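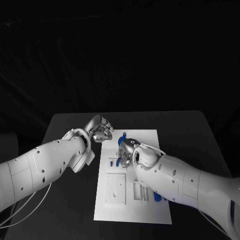 Karoner planner: common questions

What does Karoner do?
It plans motion for both arms together, so one path never crosses the other.

Do I need to retrain for a new board?
No. Load the part file and run the Kareck check, which takes 45 seconds.

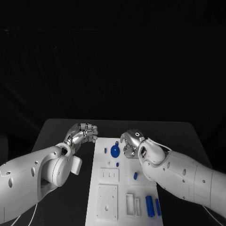

Right hand over the raised square platform, left hand beside the board.

Why does a grasp get rejected?
Usually the pose score is low – small pegs are the worst case. The planner tries 3 times, then stops.
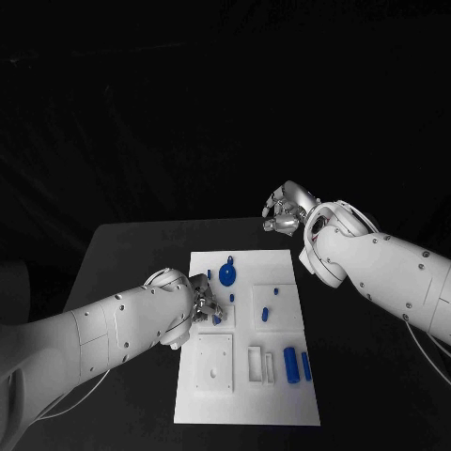 Sakda Sangkhawat writes that raising the retry limit to 17 only slowed his cell down. We agree. Fix the pose estimate first.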